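Notebook, Gouveia ground floor
22/07/2026

Good day. A really good day, and I want it written down before I start remembering it as tidier than it was.

Sweeping is on the Vorari's job list as of this morning. Until now it has only done fetch and carry for us, and to be fair most people at Balwood had stopped looking up when it went past. They looked up today! I had half the returns desk leaning over to see how it would hold a broom.

Ordinary broom, ordinary dustpan. I was against buying special tools for it and I'm still against it. If the arms can only use things made for them, then somebody has to keep two sets of everything, and on a busy afternoon a person will grab the wrong one. This way the broom belongs to the floor and whoever gets to it first can use it, arms or hands.

Setup notes, mostly for Urmas:
- left arm gets the broom, right arm gets the dustpan for the sweeping part
- pan flat on the floor first, THEN start the strokes. We had those two the wrong way round in the first job file and it pushed a pile of packaging halfway to the step
- short strokes. Long ones look great and throw the small stuff past the pan
- parquet is marked off limits in Purnon for now. Marble only until we've sorted out the step

The mix on the floor was what we always get after unpacking returns: boxes, torn cardboard, little bits that roll. I didn't want to try it on something neat like sawdust, which we never have anyway. The long carton is the awkward one. A person would just bend down and pick it up, and I think that's the right answer for the robot too, but it would mean putting the broom down and finding it again, so I left that for another day.
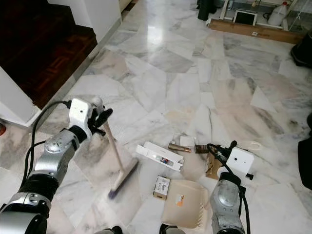 Does whoever is on the returns desk still have to sweep at the end of a shift?

The end-of-shift sweep comes off the returns desk rota once the trial is over, and until then the desk checks the floor and signs the sheet as before. Anything spilled or broken in the middle of a shift is still picked up by a person.

I'm putting that in here word for word as I gave it at lunch, so that we all tell people the same thing.

The returns people have been doing the sweep in their last 12 minutes, and it was always the part that ran over. You'd have your coat half on and then see the corner by the shelving. What they asked for at lunch (and I thought this was a great conversation, much better than the one I'd prepared for) was that the time doesn't quietly get filled up with more parcels. Fair. I said I'd take it upstairs and I have. The proposal is that those minutes go to the handover, which at the moment gets done by shouting across the room.

Also from lunch: could it run earlier in the day, with people around. I'd love that, but the answer for now is no. It sweeps when the floor is clear of feet. The arms swing out wider than you expect when the broom comes back, and I'd like us all to have a feel for that before anyone is working next to it.

Afternoon - emptying the pan. This was the part Urmas Šimkus had doubts about and he was mostly right to. The hands swap jobs here. Right arm takes the long pale brush by the end of its stick, the small hand broom goes in the left, and the pan goes up over the bin. On the first go the pan was tilted too early and we fed a fair amount of cardboard to the floor beside the bin. Second go, later tilt, much better. Third go we moved the bin closer in between the arms and it was lovely to watch, I don't mind saying so. I clapped. Urmas pretended to be looking at the log.

Things we changed between goes:
- tilt starts only when the pan is over the opening, slower than before
- bin position gets taped on the floor. The tape is the cheapest fix we've made all year
- bin must not be full at the start. Written on the sheet now. It has no idea how full the bin is and will keep piling things on top

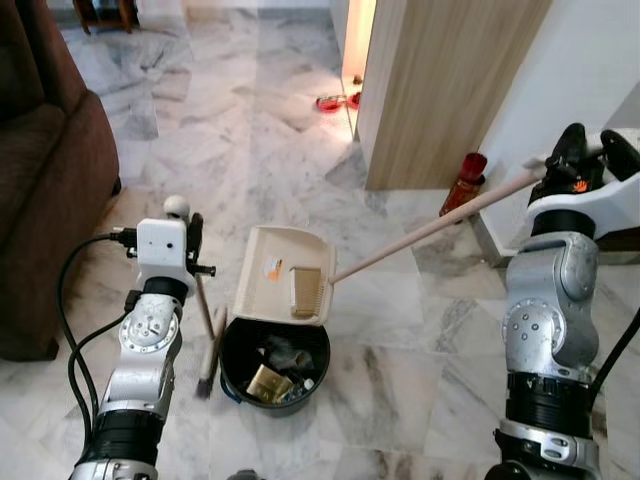 Who empties the bin when the robot has filled it?

The late shift empties it, along with the other bins, and puts it back on the tape. It takes the same bags as before, and cardboard that is clean and flat should still go to recycling by hand before the sweep starts.

That last bit bothers me a little. We've always been sloppy about recycling the small boxes and the robot will make us sloppier unless the sorting happens first. Maybe a crate at the desk. Ask the desk where they'd want it instead of just putting one down where they'll kick it.

Something I hadn't thought of at all: the desk now wants to change how they unpack. If everything gets dropped toward the middle of the marble, the sweep is short. If it goes under the shelving, the broom has to poke around in there and we lose a lot of time. They worked that out by themselves within an hour of watching. So the machine got a new job and the people got a new habit on the same day, and I'm more pleased about the second one, I think. I'd like to see if it's still going in December.

Open items
Grip on the broom handle. It slid a bit in the left gripper by the end. Try a wrap of tennis tape before anyone orders a rubber sleeve.
Pan edge. Fine bits collect along the front. Two passes clears most of it, three is no better than two.
Rolling things. Anything round goes wherever it likes. Urmas suggests coming at those from the far side, I suggest a slower stroke. We'll try both.
Sound. One person at the desk found the arms loud in that room with all the marble. I'd stopped hearing it, so I'm glad it was said. Measure it properly.
Rota change has to be agreed before it's printed. I'll bring the draft down to the desk, and they can scribble on it.

Spare hand broom is on the hook inside the cupboard. Please leave it there, it's the one the job file was set up with.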